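The Shirt on the Table

By Dušan Vrabec

My grandmother folded shirts on the bed, my mother on the ironing board, and I for many years did not fold them at all. I put them on hangers, and when the hangers were finished I put them on a chair. It was only when I moved to a small flat with one wardrobe and no good chair that I started to think about folding as something a person can learn.

The polo shirt is where most people give up. A T-shirt forgives everything. A proper shirt with buttons has a stiff collar and a long front which show you where the lines must go. The polo is between the two. The collar is soft and wants to lie in its own way, the short row of buttons pulls the front a little to one side, and the knitted bands on the sleeves are thicker than the cloth beside them. If you fold it quickly, the bands make a small hill in the middle of the parcel, and next morning the hill is printed on your chest.

In September I spent a day in the workroom of Denitz, a shop which sells second-hand clothes and sends them out by post. Llinos Watkins has run the folding table there for seven years. On the day of my visit there were 313 pieces waiting, a number she had written in chalk on the door, and many of them were polos from a golf club that had changed its colours.

She does not begin with folding. She begins with laying out, and it takes longer than everything that comes after. The shirt goes on the table with its front up, the collar away from her. She opens the sleeves to both sides, then takes the lower hem at the corners, lifts it a few centimetres and lets it fall, so that the air goes out from under it. Only then she smooths with her palms, from the middle to the sides, and never with the fingertips, which pull the knit and leave little waves. The buttons are closed before any of this. I had always closed them after, and I had always wondered why the collar looked tired.

I asked if the table is important. She said a bed is too soft, and a glass table is too slippery, and the best surface is wood without a cloth on it, at the height of the hip. At home I have a kitchen table that is lower than this. After eight shirts I understand it in my back.

When the shirt is flat, you turn it over and there are several schools. The shop school, which Watkins uses, brings one side to the middle of the back, lays the sleeve straight down, then does the same with the other side, and finally folds the bottom up in three parts. The collar stays on the outside and nothing crosses it. The drawer school makes the same long strip but folds it smaller, until the parcel can stand on its edge. I use this one now, and I can see all my collars when I open the drawer, like the backs of books.

There is also the travelling school. My colleague Woker rolls his polos from the hem to the neck and keeps them in his shoes. I tried it on a train journey to Pešek and arrived with a collar that pointed to the left for two days. He says I roll too tightly, and perhaps he is right.

About folding boards I can be short. I borrowed one made by Zarby, a plastic plate with wings, and for T-shirts it was quick and pleasant. With polos I was less happy. The board makes every shirt the same width, but it does not care if the cloth under the wing is flat, and a crease that went in on the left side came out on the left side, only sharper. I returned it after three evenings.

What I took home from Denitz is mostly a matter of patience with the sleeves. I used to throw them behind the shirt without looking. Now I pull each one out by the band, look at the seam of the shoulder, and lift the loose cloth at the side before I put it down again. It is slow. My whole washing takes perhaps a quarter of an hour more than before, and I do it with the radio on, on the evening when there is a concert. The green ones I leave for the end, they are my favourites and they have the softest collars.

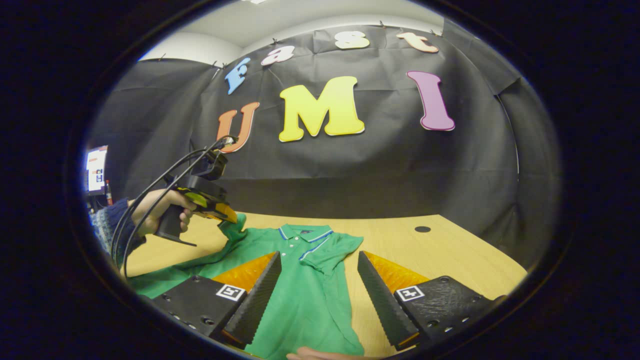
Llinos Watkins, after reading these pages, wrote back that she agrees with nearly everything, but that the bottom of a polo should be folded in three only if the shirt is long, and that for a short one she would always fold it in half and leave the hem just under the collar.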